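Liste de contrôle du poste de tri des petites pièces, atelier Oltum
Passage de janvier, commentaires compris

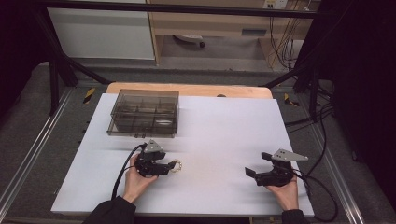
Poste de tri, le casier à compartiments posé sur la planche blanche et un anneau doré devant les mâchoires de la pince noire de gauche.

Contrôle effectué par : Pravesh Coetzee
Relu par : Euan Swanson
Début du passage : 8 h 30
Numéro de fiche : 2,169

Bonjour à toutes et à tous, et merci d'avance à ceux qui liront jusqu'en bas (je sais que je suis bavard, Euan me le répète assez !). Je reprends la trame habituelle, avec mes remarques sous chaque point. Les mentions possibles restent les mêmes : conforme, à surveiller, à reprendre.

1. PLAN DE TRAVAIL

1.1 Planche blanche bien à plat sur la table
Conforme. J'ai appuyé aux quatre coins, elle ne bascule pas. Quel plaisir de travailler sur un fond clair pour les petites pièces, je me demande encore comment nous faisions avant, quand tout se triait à même le bois et qu'on passait la fin de matinée à chercher un anneau de la même teinte que la table.

1.2 Surface propre, sans colle ni poussière
Conforme. Un coup de chiffon doux en arrivant, un autre en partant. Merci de laisser le chiffon sur son crochet près de l'évier, il se promène beaucoup en ce moment.

1.3 Bords de la table sans écharde
À surveiller. Rien qui accroche la manche pour l'instant, mais j'ai senti sous le doigt un endroit un peu rugueux du côté du fond. Un passage de papier très fin suffira, quand quelqu'un aura cinq minutes devant lui.

1.4 Objets étrangers au tri
À reprendre. Il y avait un petit objet rond et sombre sur le bois, derrière la planche. Je ne l'ai pas jeté, je l'ai mis dans la coupelle des choses trouvées. Si c'est à vous, servez-vous !

2. CASIER À COMPARTIMENTS

2.1 État des parois et des séparations
Conforme. Le plastique fumé est toujours aussi agréable, on devine les séparations au travers et on sait tout de suite où l'on en est. Ni fêlure ni angle ébréché. J'ai passé l'ongle le long du rebord, par acquit de conscience.

2.2 Emplacement
Conforme. En haut à gauche de la planche, avec le milieu dégagé pour poser et reprendre les pièces. Gardons cette place, s'il vous plaît, même ceux qui préfèrent l'avoir sous le nez. Quand chacun le déplace à sa façon, le suivant perd son temps à tout remettre.

2.3 Étiquettes des compartiments
À reprendre. Nous avions promis des étiquettes neuves, commandées chez Stakanico, et elles attendent toujours dans le tiroir. Je m'en occupe avec Euan cette semaine, c'est promis pour de bon.

3. ANNEAUX ET PETITES PIÈCES

3.1 Pièces posées une par une sur la planche
Conforme. Une pièce, un geste, un compartiment. Pour les anneaux dorés, surtout, ne videz pas le sachet d'un coup : ils roulent très volontiers, et je ne compte plus les fois où je me suis retrouvé à quatre pattes sur la moquette.

3.2 Sachets en attente fermés
Conforme. Le lot Baloyi compte 3,000 pièces d'après le bon de livraison, et je n'ai aucune envie de les ramasser. Les sachets restent dans l'armoire jusqu'au moment de s'en servir, bien pincés en haut.

3.3 Pièces abîmées mises à part
À surveiller. La coupelle des rebuts existe, elle est très jolie, mais elle sert aussi aux trombones. Choisissons !

4. CÂBLES ET STRUCTURE

4.1 Câble posé sur la planche
À surveiller. Il fait une boucle à gauche, dans la zone où l'on pose les anneaux. Avant chaque série, vérifiez que rien n'est glissé dessous et qu'il a du mou sans traîner au milieu.

4.2 Câble de droite, le long de la table
À surveiller. Il descend à côté du cadre. Pensez-y en reculant la chaise ou en contournant le poste avec un carton dans les bras.

4.3 Faisceaux de câbles sur le côté droit
À reprendre. Ils pendent en paquet le long du montant. J'aimerais deux attaches de plus, l'une à mi-hauteur et l'autre plus bas. Euan pense qu'une seule ira très bien, nous en reparlerons devant un café.

4.4 Marquages jaune et noir
Conforme. Présents à gauche comme à droite, et bien lisibles pour qui s'approche. Ne posez rien contre, même pour une minute.

4.5 Rails et barres du cadre
Conforme. Serrage vérifié à la main, sans jeu. La prochaine vérification à la clé est prévue dans 4 semaines.

5. ABORDS DU POSTE

5.1 Prise murale du fond
À surveiller. Plusieurs câbles fins pendent en dessous. Je voudrais savoir lesquels servent encore avant qu'on y touche ; laissez-moi un petit mot si l'un d'eux est à vous.

5.2 Bureau en bois clair
Conforme. Le tiroir ferme bien, la chaise à roulettes se range dessous. C'est parfait ainsi, merci à la personne qui y veille.

5.3 Rideau noir
Conforme. Il ne gêne pas le passage. Vérifiez seulement que le bas ne se prend pas dans les roulettes de la chaise.

RESTE À FAIRE

Étiquettes du casier : Pravesh et Euan
Attaches de câbles, 2 pièces : Euan, modèle Onier de préférence
Bord de table à poncer : qui veut !
Tri des câbles sous la prise : Pravesh, après vos réponses

Remarque d'Euan à la relecture : d'accord sur tout, sauf la coupelle. Les trombones y étaient les premiers.

Fin du passage : 9 h 45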